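How to set up a fabric backdrop with felt letters on a table

A table against a plain wall is fine for most things, but if you want a corner for a book swap, a craft stall, a name display or a child's party, a length of dark fabric behind the table makes everything in front of it easier to see. Felt letters along the top then tell people what the table is for. The whole job takes an afternoon, most of it cutting, and you don't need a sewing machine.

I have made several of these now, for stalls at Waltville and for the reading corner at home. The method below is the one I have settled on.

What you need

A piece of black fabric, wide enough to go along the back of the table and a little way round each side
Felt sheets in three or four colours
Card for the templates
Fabric scissors, and a separate pair for the card
Safety pins or stick-on hook-and-loop tape
A chalk pencil
Something to hang the fabric from (see step 2)
A lint roller

Step 1: Choose and prepare the fabric

Thick cotton is the easiest to work with. Thin polyester lining is cheaper but it shows every crease and the light comes through it. Velvet looks very good and holds the letters well, though it picks up fluff all day long. I use a heavy cotton twill that I bought as an end of roll.

Wash it once before you do anything else, because black cotton can shrink and leave dye on a pale table. Dry it flat if you have the space. Iron it on the back, and then roll it round a cardboard tube until you need it. Folding it puts back the creases you have just taken out.

For height, measure from just below the tabletop to where you want the top edge, then add a hand's width for the hem. Keep the top edge fairly low if people will be sitting at the table. A very tall backdrop makes the letters hard to read from a chair.

Step 2: Hang it in a curve

A flat backdrop leaves the two back corners of the table open, and you see whatever is behind. Bringing the fabric round in a shallow curve closes them off and stops things rolling over the back.

There are a few ways to do this. The simplest is a length of flexible plastic pipe, of the sort sold for garden tunnels, threaded through the hem and tied to an upright at each end. Clothes rails also work, two of them set at an angle, but they take up a lot of floor. For a small table you can stand a folding card screen on the table itself and drape the fabric over that.

Whichever you choose, let the bottom of the fabric hang down behind the table. If it lies on top, it will be dragged about each time someone moves a book.

Pull the fabric evenly and clip it at both ends first, then in the middle, then in the gaps between. Stand back and check that the top edge is level before you put any letters on it. It is much harder to correct afterwards.

Step 3: Make the letter templates

Keep the letters plain. Thick block capitals with no serifs are easiest to cut and easiest to read. Draw each one on card inside a rectangle of the same height, so that they all match. M and W need a wider rectangle than the others, and I needs a narrower one. Make the strokes at least as wide as two fingers. Anything thinner will droop.

Draw the straight letters with a ruler. For round letters such as U and O, draw round a saucer or a jar lid for the outer curve and something smaller for the inner one.

Lay the card letters out on the floor in order and look at them from across the room. This is the time to find out that the word is too long. If it is, shorten the word if you can. Squeezing the letters together makes them all harder to read.

Step 4: Cut the felt

Turn each template over, so that it is back to front, and draw round it on the back of the felt with the chalk pencil. Any chalk left will then be behind the letter. Symmetrical letters can go either way up.

Cut just inside the line in long strokes and turn the felt, keeping the scissors still. For the inside of an O or an A, fold the felt lightly, make a small snip in the middle, and work outwards from there.

If the felt is the thin craft kind, iron a piece of stiff interfacing to the back before you cut. Test a scrap first, as acrylic felt can melt under a hot iron.

On colours, go bright or pale. Dark blue, brown and bottle green disappear against black. Give neighbouring letters clearly different colours, so that the eye separates them.

Step 5: Fix the letters

Start with the middle letter and work outwards. Fixing them from the left nearly always leaves you short of room on the right.

For a backdrop you will use again, put small pieces of hook tape on the back of each letter, one at every corner or end. On brushed or woolly fabric the hooks will often grip by themselves. On smooth cotton you will need the matching loop side as well. Safety pins, put in from behind so that they catch only the back of the felt, hold better than either, but they take longer.

Tall letters need fixing at the top and at the bottom. If only the top is held, the lower half curls forward after an hour or two. On a curved backdrop, fix the centre of each letter first and smooth it outwards, so that it follows the bend.

Step 6: Arrange the table

Leave this until the backdrop is finished, or you will be reaching over everything with pins in your hand.
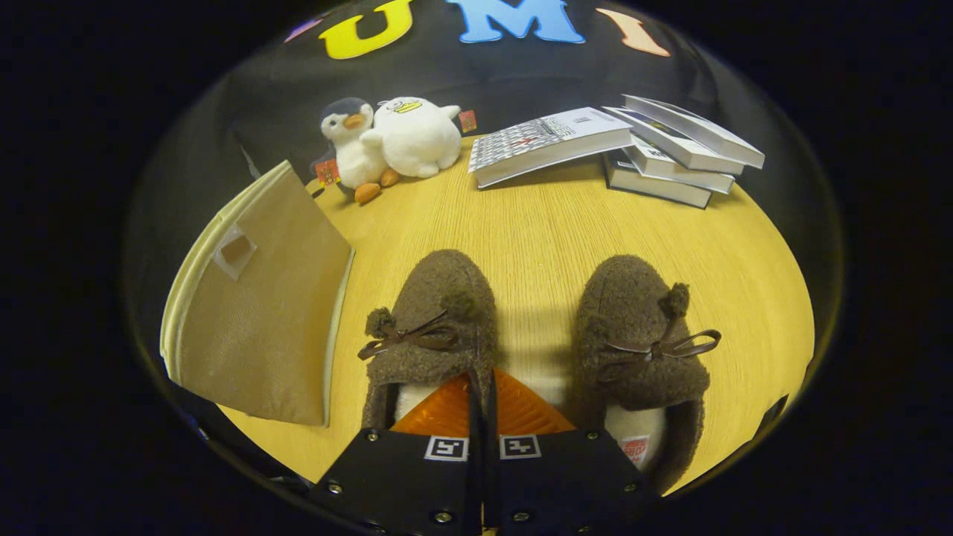
Danica Babić

Put the soft and tall things against the fabric and keep the front of the table free. On a light wooden top like this one I don't use a cloth. The wood is enough of a contrast to the black, and paperbacks slide less on it than they do on cotton.

The penguin and the white bird sit together at the left, leaning on each other. Most plush toys will not sit up by themselves for long, and two side by side do better than one. If yours have heavy heads, put a beanbag or a rolled sock behind them. Push the feet forward to give them a wider base.

Paperbacks can go in a loose fan, with one kept apart from the rest. A squared-up pile looks tidier, but people seem less willing to take a book from it. Books with mostly white covers show up well against a dark background. If yours are mainly dark, bring them further forward on to the wood.

A soft bag or pouch is best at the side. Stuff it lightly with tissue paper if it won't stay up. Don't stand it in the middle, where it hides whatever is behind it.

Check the table from both standing and sitting height. Things that are well spaced when you look down on them often overlap when you sit.

Lighting

Black fabric takes in a lot of light, and a table in a dim corner will look dimmer still. One lamp on each side, pointed at the table and not at the backdrop, is usually enough. If there is only one, put it on the side opposite the tallest object, and have it a little in front.

Keep lamps well clear of the felt and the fabric.

Common problems

The top edge sags between clips. The fabric is too heavy for the pipe. Add an upright in the middle, or use a thicker pipe.

The letters look crooked. Run a length of white thread from one end of the backdrop to the other, line up the bottoms of the letters with it, and take it out when you have finished.

The fabric has gone grey. This is nearly always lint. Roll it from top to bottom, and do it before the letters go on. Felt sheds, so keep a roller at the table too.

The letters have creased in storage. Hold a steaming iron just above them without touching and press flat with your hand once they have cooled.

The backdrop moves when people walk past. Sew or pin a few large washers into the bottom hem.

Storing it

Take the letters off and lay them flat between sheets of paper in a large envelope, with the card templates. Write the word on the outside. Tape left on the fabric will pick up fluff, so press a spare strip of the opposite side over each piece.

Roll the fabric on its tube, right side inwards, and cover it with an old pillowcase. Mine has been up and down for 4 stalls and the only part I have replaced is the tape.

Comments

Lev Nazarenko
Would this work with iron-on letters? I have a bag of them left over from a school project.

Danica Babić
Yes, but they are permanent, and most are too small to read from any distance. You could iron them on to felt squares and attach the squares with tape.

Antonina Panasiuk
I used an old blackout curtain for mine. It already had a wide heading at the top, so the pipe went straight through. It was too stiff to curve properly until I left it hanging overnight.

Ju-won Jin
What do you do about the ends of the pipe? Mine keep poking out past the fabric.

Danica Babić
Cut the pipe a little shorter than the hem and fold the spare fabric over the ends. A stitch or a safety pin will hold it.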